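Marcela Urban has her sleeves pushed up and doesn't stop working when I come in. "Mind the cloth," she says. Tea is offered, forgotten, offered again.

She puts up display stands for a living. White ones, nearly always. Poles, a base, broad legs, something draped over the lot so the stock looks decent in a shop window or on a market pitch. Gonudbridge has more of her work in it than most people there would guess. The chemist, the wool shop, both ends of the covered market.

How did it start? "With a bad one. I had a stall, soaps and that, and the stand fell over on a customer's foot. Twice. Same customer." She laughs. "So I learnt how to put them together properly."

That was 2 stalls and a shop lease ago. Now it's the stands only. A Nilto comes first if the client has no strong views, a Tóth if they want it taller. She has opinions on both and asks me not to print most of them.

What she will say is that people rush the base. "They want to see it standing up. Course they do. But you get the bottom right first, flat on the table, all the legs where you want them, and then you bother with the poles." She slaps the table. Black cover on it, always black. White parts on a white table and you spend the morning feeling about for things, she says.
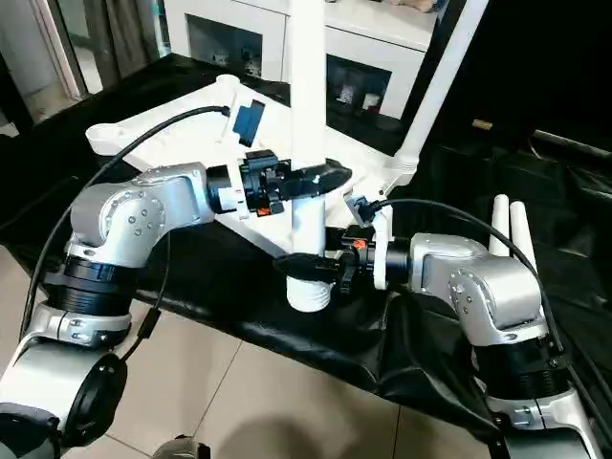
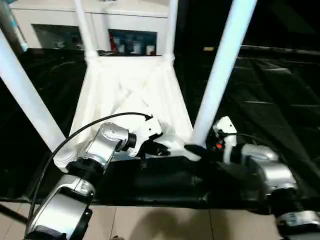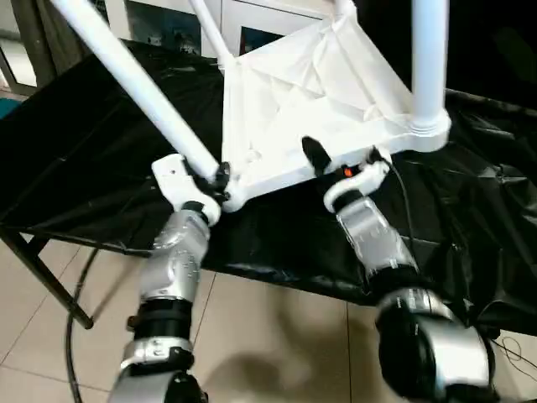
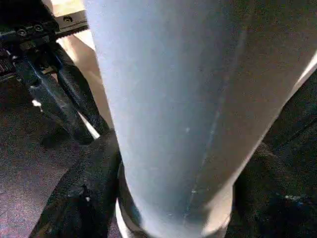 White tubes and a white base on the black cover, third picture.

Filed under: Makers & Menders

The cloth is its own subject. I get ten minutes on it. She likes it loose to begin with, folds and all, and only pulls it about once it's on the table where the light can get at it. "White shows every crease. Fine. Let it. You iron it to death and it looks like a hospital." Does she ever use a colour? Long pause. "Buvetti wanted green once."

And? "It was green."

Buvetti is the café by the bridge, still a client, green long gone. They had a run of small stands off her in July for the cake counter and she is pleased with those, you can tell, she gets her phone out to find them and then can't. Scrolls past a lot of dogs.

I ask about tubes, seeing as there's so much of it about in this line of work. Plain white tube, what can go wrong. Plenty. A scuff down one side and you turn it to the back, she says, that's the first trick anyone learns. A collar that has gone tight you don't force. "You hold it low down, near the joint, and you go gently. People grab it half way up and heave. Then they ring me."

Do they ring a lot? "Three hundred and thirty seven stands out there," she says, very fast, so she has obviously been adding them up. "Somebody's always ringing."

She charges for a visit but not for the phone. Her sister thinks this is daft. Marcela thinks the phone is how she gets the next job, and says so twice while hunting for a lid, which is under the cloth, which she has just told me to mind.

Packing down is the bit she hates. Poles together, base on its own, cloth last so it isn't crushed. Labels on everything, she's strict on that now after a client in the next town got 3 bases and no legs at all. "He was very nice about it. I wasn't, I was furious with myself." She drove back teh same evening.

Would she take somebody on? She has thought about it. There was a lad, good hands, couldn't get up in the morning. There's room for one more at the table if they didn't talk too much. She looks at me when she says this.

What next, then. A taller one, for a church hall, poles going up past the curtain rail, and she hasn't worked out the bottom of it yet. Wider legs probably. Or heavier. She draws it on the back of an envelope, crosses it out, draws it again the same.

Tea arrives at this point. Its gone four and she wants the table back.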